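Altard support desk
Ticket 614: Grasp point drifts on shiny lid, planner stops above the knob
Component: perception, grasp planner
Status: Resolved, workaround documented
Opened by: Katia Gatti
Assigned to: Athina Karamanlidis

Description

Good morning. I am writing about the lid task that we run with the Altard stack in our lab in Plimivdale. The task is simple to say: the arm must take the lid by its knob, lift it, and put it down on the table. With the old enameled pan we had no trouble. In May we changed to a steel pot, and after this change the grasp planner became not reliable.

What I see is the following. The approach phase is fine and the arm comes over the pot. Then the planner asks perception for the refined grasp point, and this point moves. It does not move like noise, a little to all sides. It moves slowly in one direction while the arm goes down, and it follows the arm. At some moment the difference between two estimates becomes bigger than the limit, and the state machine goes to HOLD with this message:

grasp_refine: target unstable, holding (reason 2)

I can repeat it easily. I did not change the camera calibration between the two pots. I checked it again with the board anyway and it is good.

Below I attach one image from the wrist camera. Please look at the reflections on the lid, because I believe the problem is there. 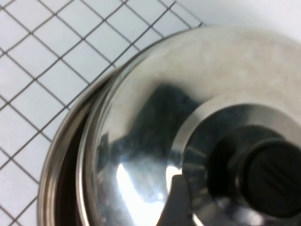 Athina Karamanlidis replied:
Thank you, Katia, this is a clear report. Before I say something about reflections I want to exclude the time delay. If the wrist image and the joint state are not matched well, the target will also seem to follow the arm. Can you send me the output of the sync check, and tell me which version of the refine module you have? There was a change in how we select the keypoints and I am not sure you have it.

Katia Gatti replied:
The refine module is build 597. The sync check says this:

sync_check: camera to joints, offset stable
sync_check: no dropped messages
sync_check: PASS

I also did the test where the arm stops in the air and waits. When the arm is stopped, the estimate is stopped too. When the arm moves again, the estimate starts to move again. If it was only a delay, I would expect that the estimate catches up during the pause. It does not catch up, it stays at the wrong place. So I think it is not a delay.

Athina Karamanlidis replied:
I agree, it is not the delay. The pause test is a good one and I will add it to our list.

I think I can explain what happens. Build 597 finds the lid as a segment, then it collects keypoints on the segment, and then it fits the center from these keypoints. On an enameled lid most keypoints are on real things, for example the border or the foot of the knob. On a polished lid many of them are on the mirror image of the arm, or on the border of a bright spot. These points are not fixed to the lid. When the wrist moves, they move on the surface, and the fitted center goes with them.

The filter for outliers does not help, because these points agree with each other very well. They are the majority, so the filter keeps them and throws away the good ones.

Please try these steps, in this order, and write here the result of each one:

1. Set refine.keypoint_source to "edges_only".
2. If it still holds, set refine.use_fixed_cam to true, so that the first estimate comes from the side camera.
3. Record one complete approach with debug on, and keep the keypoint overlay.

Do not increase the stability limit. I know it is tempting, but then the fingers will close at the wrong place.

Katia Gatti replied:
I did the steps. Results:

Step 1. With "edges_only" it is better, but not solved. The drift is smaller. It still goes to HOLD when the arm is low. In the overlay I see that the outline of a bright spot is also taken as an edge.

Step 2. With use_fixed_cam the first estimate is good. I compared it with the position that I taught by hand and I am satisfied. The arm goes down over the knob with the gripper pointing to it. But after the handover to the wrist camera the drift comes back.

Step 3. The recording is in the shared folder, with the name lid_118. I add also the view of the fixed camera, so that you know the arrangement on the table. The cubes and the duck are for another task and they are not in the planning group, but they are in the collision map.

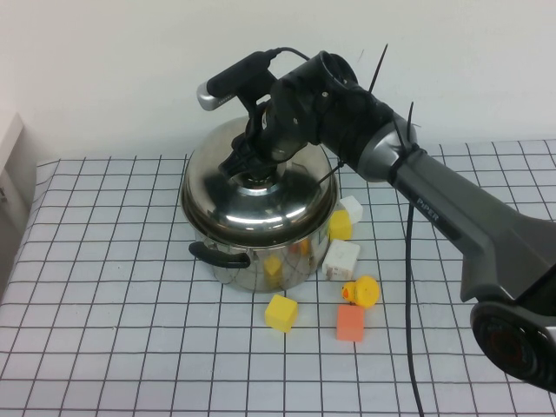 Giorgia Pellegrini commented that the collision map should be checked too. In her experience, objects standing so near to the target can make the planner choose a steep approach, and with a steep approach the wrist camera has less of the outer border to work with. She asked if the drift is the same when the collision map has only the pot inside.

Katia Gatti replied:
Thank you, Giorgia. I made this test. I removed the objects from the map but not from the table, and I moved the arm with low speed and my hand on the stop button. The approach angle became a little less steep. The drift was still there, it only started later. So the angle has an influence, but I would not call it the cause.

I had one more idea. The knob has a metal collar at its base. The collar is shiny too, but it has rings, and the rings are real edges which belong to the lid. If the fit could use only the zone of the collar, and forget the big surface of the lid, maybe the reflections do not matter so much. Is there a parameter for this?

Athina Karamanlidis replied:
There is one, but it is not in the manual, and I am sorry for that. It is called refine.roi_mode. The default is "segment", which means all the lid. You can write "feature", and then give the radius in refine.roi_radius. The center of the region comes from the first estimate, so you must keep use_fixed_cam on true. If the first estimate is bad, the region will be in the wrong place and you will have no keypoints at all.

Please know also that the knob can be partly outside of the wrist image when the arm is low. In this case the module fits only the part of the ring that it can find. An arc is enough if it is long. If it is too short, you will get a different message:

grasp_refine: arc too short, using last good

This is a warning and not an error. The arm will continue with the last good estimate.

Katia Gatti replied:
I tested the "feature" mode with the radius a little bigger than the collar. The target is stable now during the complete descent, and HOLD does not appear anymore. I get the warning about the arc in the last part, as you said. Here is a low position of the wrist from the same session, for the documentation. The collar goes out of the image on the right.
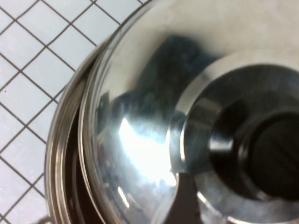
Wrist camera over the lid, with the knob collar at the right side.

Katia Gatti, second message:
I write here the configuration that works for us, for other people with the same problem:

refine.keypoint_source: edges_only
refine.use_fixed_cam: true
refine.roi_mode: feature
refine.roi_radius: a little more than the collar, measure your own lid
stability limit: default, not changed

One question stays open for me. When the warning comes, the log does not say how old the last good estimate is. I would like to see this number. If it is very old, I prefer that the arm stops.

Athina Karamanlidis replied:
This is a fair request. I opened a separate ticket for the age of the estimate, with a limit that the user can set. I also asked for roi_mode to be put in the manual, together with a note about polished surfaces. I set this ticket to resolved. If the drift comes back with another lid, please reopen it and attach the overlay.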